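课程作业 > 口腔健康与消费 > 小组报告

敏感牙膏与“即时缓解”：我们能相信多少
最后更新：2020年5月26日

小组成员：Akash Dhillon、Dzifa Laryea、Rafsan Siriwardena
指导教师：Davina Swanson

一、为什么选这个题目

一月份分组时，老师给的题目单上有“抗敏感牙膏的使用体验”一项。我们接了，但把题目改了一下。“使用体验”听上去像是默认产品有用，只差收集几句好评。我们更想知道的是，一个人说自己的牙“不酸了”，这句话到底有多少分量。

牙本质敏感一般指牙齿遇到冷、甜、酸或触碰时出现短而尖锐的疼痛，又找不到龋齿、裂纹等其他原因。教科书里通行的解释是流体动力学说：牙本质小管暴露，管内液体受刺激后流动，牵动神经末梢。抗敏感成分大体沿两条路走，钾盐类试图降低神经的反应，另一些成分试图把小管口堵上。道理讲得通，可道理讲得通的东西在刷牙两分钟之后还剩多少，是另外的问题。

二、做法

我们比较了两款牙膏，Lenura（包装宣称抗敏感）和 Omum（普通含氟牙膏）。参加者一共18人，都是同宿舍楼的同学，自报喝冷饮时牙酸。每人连续使用其中一款两周，每天早晚各记一次酸痛分数，从零到十。到了晚上，再含一口冰水，用勺子舀着喝，以免有人一口灌下去、有人只抿一点。

牙膏由 Dzifa 分装到白色软管里，只有她知道哪支是哪款。我们原以为这样就算盲法了，后来才发现 Lenura 的薄荷味明显淡，有几位同学第一天就猜中了。这一条我们放在前面写，免得读者看完结果才知道。
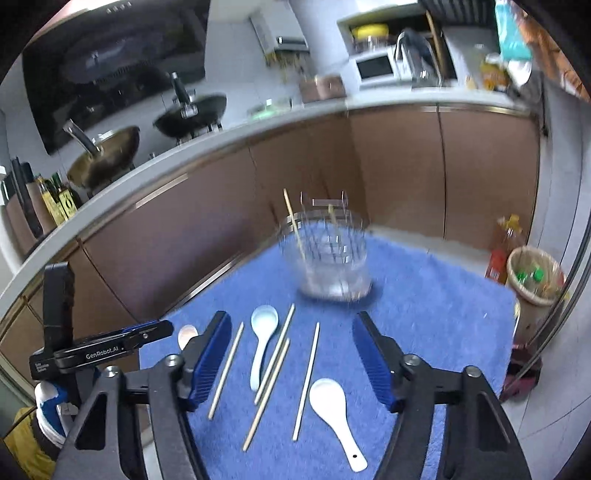

图1　蓝色毛巾上的勺子和筷子

勺子的容量我们没有校准。Rafsan 提过用量杯，大家嫌麻烦，投票没通过。现在看他是对的，勺子大小不同，含进嘴里的冰水量就不同，刺激的强弱也跟着变。

三、收到的数据

按设计应有五百零四条记录（18人，两周，每天早晚两次）。加上有人重复提交的和冰水之后单独补记的，表格里最后有605行。清理重复项花掉的时间比分析还长。有两位同学第二周的分数每天完全一样，看起来像最后一晚一次填完的。我们没有证据，也就没有删，但是我们不太相信那几行。

两组的平均分都下降了。Lenura 组降得多一些，Omum 组降得少一些，差距不到一分。如果只做这一步，报告可以写得很漂亮：“使用抗敏感牙膏后，酸痛明显减轻。”可是普通牙膏那组也减轻了，这一部分总不能算在抗敏感成分头上。

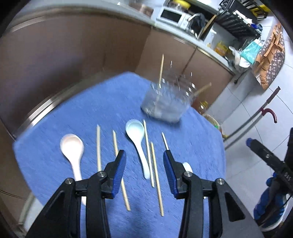

可能的解释至少有几种。敏感本来就时好时坏，大家报名的时候多半正是酸得厉害的时候，过两周自己也会回落。参加了调查，刷牙可能比平时认真，力气也可能收着些。每天打分这件事本身会让人期待分数变低，Akash 自己试填的时候就承认，他不好意思给出比前一天高的分。再加上前面说的薄荷味，盲法基本只盲住了味觉不太好的人。

四、关于广告

我们另外读了网上一篇由 Ngcobo 诊所发布的文章，里面写“50%的人一次见效”。文中没有写是多少人，没有写和什么比，也没有写“见效”是谁判断的。我们发邮件去问，收到的是一张洗牙优惠券。一家叫 Lorkau 的网店把同一句话抄了过去，连标点都没改，于是搜索时看起来像有两个来源。

低年级的 Annag Innes 看过初稿后问我们：那到底该不该买？我们的回答比较扫兴。含氟牙膏照常用，抗敏感牙膏愿意试可以试，但“即时”两个字先别当真。如果某一颗牙持续地疼，或者咬东西疼、夜里疼，应该去看牙医，龋齿和牙裂也会让人觉得“敏感”，牙膏把感觉压下去反而可能耽误检查。

五、不足与以后

样本太小，时间太短，味道没有遮住，勺子没有统一，这些都已经写了。还有一条是我们没有请牙医先做检查，所以“敏感”完全是参加者自己说的，里面混着几个龋齿也说不定。

如果重做，我们会先设一周不换牙膏的记录期，看看分数自己怎么起伏，再分组。冷刺激改成定量的水，水温每次都记下来。打分表填完就交，不让人看到自己前一天写了多少。

Swanson 老师在批注里问，既然结论这么弱，为什么不把标题改得温和一点。我们讨论过，标题没有改。原始表格（去掉姓名后）可以向 Rafsan 索取，重复行用黄色标着，没有删。

标签：口腔护理｜牙齿敏感｜学生项目
返回顶部　|　联系课程组　|　版权归作者所有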